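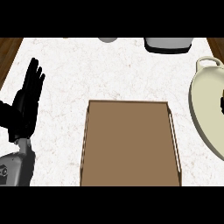
Can we compare the Cekov hand and the Caser two-finger gripper using the same arm controller settings?
Use the same arm settings for both, but give each one its own payload and tool center point. If you leave the Caser values loaded when the Cekov hand is on, the wrist will sag and the fingertips will land short of the target.

Ticket: Cekov hand stops short of tray rim in sim
Opened by: Njoroge Biwott
Assigned to: Karla Solís
Opened: Apr 30, 2025
Status: Closed, one follow-up

Njoroge Biwott
Running the gripper comparison in the kitchen counter sim. Task is to reach the brown tray, close on the rim, lift and hold. The Caser gripper does this fine. With the Cekov hand the arm reports "goal reached" with the fingers still straight and the hand off to the left of the tray, not touching anything. No error in the Hollis controller log. Same start pose and same camera for both.

Karla Solís
Which tool file is loaded? Also send the payload in grams from the controller page, not from the scene file. They can be different.

Njoroge Biwott
Tool file says cekov_right. Controller page says payload 700. Scene file says 725.

Karla Solís
700 is the Caser number. So the controller did not take the new tool when you swapped. Reload the tool from the controller page and restart the sim. Restarting the sim alone keeps the old one.

Njoroge Biwott
Did that. Payload now reads 725. The wrist holds level. Hand still stops to the left of the tray and the fingers do not close.

Subira Shirima
Jumping in because I had this on the other bench. There are two things going on. The close command for the Caser is one value, open or shut. The Cekov wants a value for each joint, and if it gets only one it drops the message and keeps the fingers where they are. Nothing gets logged at the default level. Set logging to debug and look for "length mismatch."

Njoroge Biwott
Found it. 28 of those lines in one run.

Karla Solís
OK, that covers the fingers. For the offset, check the tool center point. On the Caser it sits between the two pads. On the Cekov it should be in front of the palm.

Njoroge Biwott
It was still the Caser point. Changed it to the palm point from the Cekov file. Hand now gets to the rim. Switched the close command to the joint version too. First run it closed on the rim and lifted. Second run the thumb hit the tray wall on the way down and pushed the tray toward the serving dish.

Subira Shirima
Come in higher and lower straight down for the last part. The hand is a lot wider than the gripper once the thumb is out. Keep the thumb folded until you are at grasp height.

Njoroge Biwott
Raised the approach and delayed the thumb. Ran a batch of 14. All lifted and held to the end of the timer. No mismatch lines in the log.

Karla Solís
Good. Please rerun the Caser with the higher approach as well. The old Caser results used the low one, so the times can't go in the same table.

Njoroge Biwott
Rerunning now. Will put both sets in the Cidska folder.

Karla Solís
Closing this. Opened a separate ticket for the controller keeping the old payload after a tool swap. Bianka Szűcs has that one. Until it is fixed, check the payload on the controller page after every swap.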